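Lids, mostly

Jan 29, 2020

Quick one tonight, dinner's in the oven and I've got maybe twenty minutes.

So I finally did the lid drawer. If you've been reading since August you'll know the lid drawer has been on the list since we moved to Ridgeway Road and has been skipped every single month in favour of literally anything else. Cleaned the gutters instead once. In the rain.

Anyway. Tipped the whole lot out on the kitchen floor. Took ages to find the bottom. Old takeaway lids, jam jar lids, the lid of a teapot I broke at my old flat (why did I pack it? why did I UNpack it?), and a load of those bendy ones that used to fit something and now fit nothing because they've been through the dishwasher too many times.

My method, if you can call it that - every tub and jar out of the cupboard, every lid out of the drawer, marry them up, anything left single goes. Oľga Polák from book group swears by this and her kitchen is spotless so I thought fine. She also said put the radio on and don't stop for tea. I stopped for tea.

Lots of singles. Jars without lids I kept, they'll do for screws and buttons and for rooting cuttings on the windowsill. Lids without jars was harder than it should of been. You pick one up and think, well that's a perfectly good lid.

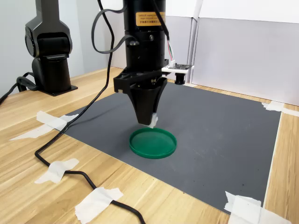

The green ones are my weakness. Dark green, bit of a rim, shallow enough to be a little dish. They go under plant pots. They go by the sink for rings, and by the back door for the key to the shed, and one has been holding drawing pins in the study for years. I let myself keep seven of any colour, and that's the limit, and I've written it on the inside of the drawer in pencil so I can't argue with it later.

Things I learned, in no order:

Plastic lids that smell of curry will always smell of curry. Bicarb, lemon, left out in the sun, tried it all. Bin.

If you've got two the same size but slightly different threads, put a dot of nail varnish on the pair that match. Did this with the Laltico tubs, which come in two versions that look identical and are NOT.

Store them standing up. I used an old toast rack for the small ones and it's brilliant, they just sit there in a row and you can flick through like records. Big ones are on their edges in a shoebox with the end cut off. Not pretty but it's in a drawer, who's looking.

Wipe the drawer out before you put anything back. I forgot, had to take it all out agian. Crumbs. How do crumbs get in a lid drawer.

Tavion Begay asked in the comments last time whether I'd bother with one of those fancy matching sets where everything clicks together. I did look. Nice, but I'd be chucking out perfectly good tubs to buy more tubs and I'd still have the jars. Maybe when these ones die.

Whole job was an afternoon, with the tea. Recycling box is full and the drawer shuts with one hand now, which it has never done. I keep going back and opening it. Partner is unimpressed, said "it's a drawer".

Next up is under the sink, I think. Or the tin shelf, where there are chickpeas older than the cat. If anyone has a clever way of keeping carrier bags under control then please leave it in the comments, ours are breeding.

Right, timer's going. More at the weekend if I get the chance x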